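From: Ruba Matar
To: robot club list
Date: April 15, 2020
Subject: Re: table pictures for the handout

Hi all,
Three from our club table, as I promised Pejman. Use whichever you like for the Erley page!

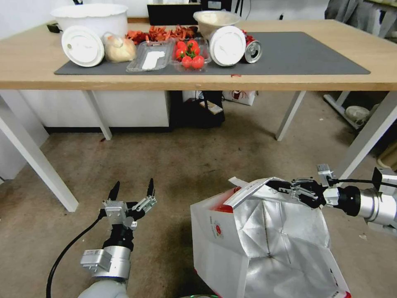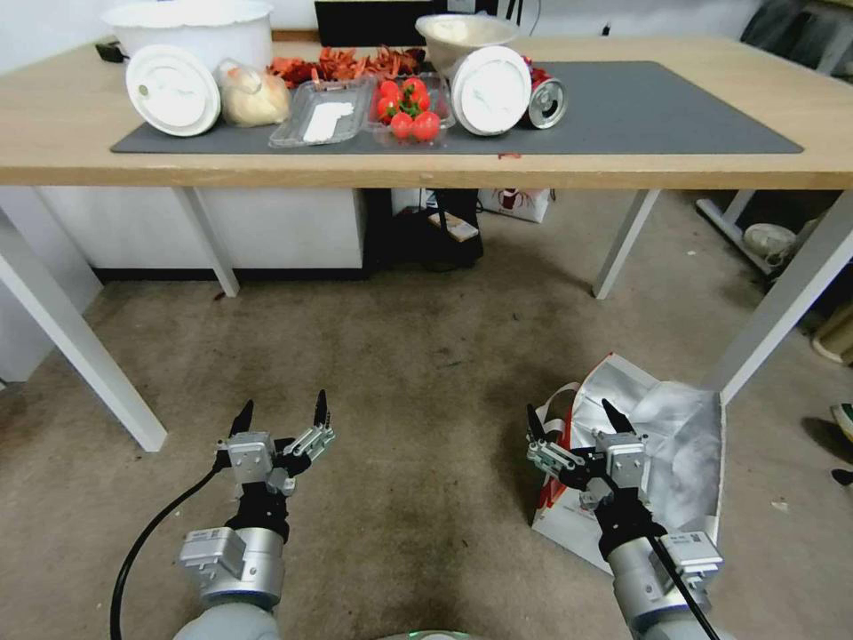
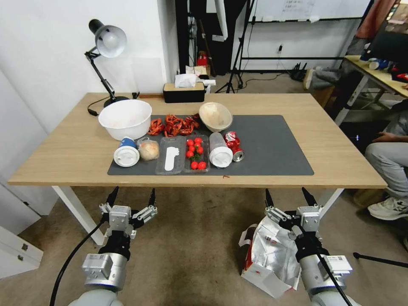 Tomatoes, chili peppers and a can on the mat in all three

Page last changed: April 15, 2020, revision 13

Pejman Taheri wrote:
> Can we get the bag and both grippers in one shot? Also, does
> Shahab still want the dark mat for the write-up?

First one or last one for the bag, then - the right gripper has hold of it in both. And yes, Shahab wants the mat (he says it helps with the can, I'm not so sure, but it's his section).

Still open: the two of you need to agree on one name for the pick order file. I have Ravn_a and Ravn_final and they don't match. Hafþór, could you send me your cable notes too? I'd love to have it all in before August.

Ruba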